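The cat, the carrier and me

I have lived with cats for 20 years and I still start sweating when I reach for the carrier. My current one, Minhas, is a big grey fellow who will sleep through thunder, a vacuum cleaner and my neighbour's trumpet, but let me unlatch that little wire door and he's under the bed with his claws in the carpet!

Last June I decided enough was enough. We'd moved out to Clallisside, the vet was a long drive away, and I'd arrived at his last two appointments with scratches to the elbow. So I did what I should have done years ago and left the carrier out in the living room – door off, old cushion inside, his favourite blanket on top.

For 11 days he walked past it as though it owed him money. Then one evening I found a dent in the cushion and a good deal of fur. 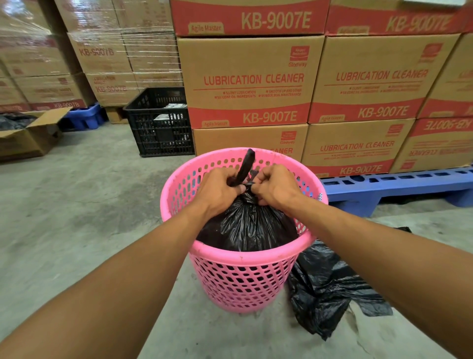
How long does it take a cat to get used to a carrier?

Most need a few weeks, and an older cat with bad memories of the thing may need a couple of months. Let yours set the pace, and go back a step if he starts avoiding it.

Once Minhas was napping in there I put the door back on and fed him his dinner inside with it open. Then closed for a few seconds, then a minute, then a lap of the kitchen (he complained, but he kept chewing). After that came the car. We sat in the driveway with the engine off, and I read him the grocery flyer. The next week we drove to the corner and back.

I also swapped carriers along the way. The old one only opened at the front, so getting him out meant tipping or tugging, and he hated both. The new one has a lid that lifts off, and our vet can do most of the checkup with him still sitting in the bottom half, grumbling into a towel.

His last visit was the first one where I didn't need a bandage. He yowled at the traffic lights, mind you, and he wouldn't look at me until supper. The carrier's still in the living room, and he's asleep in it as I write.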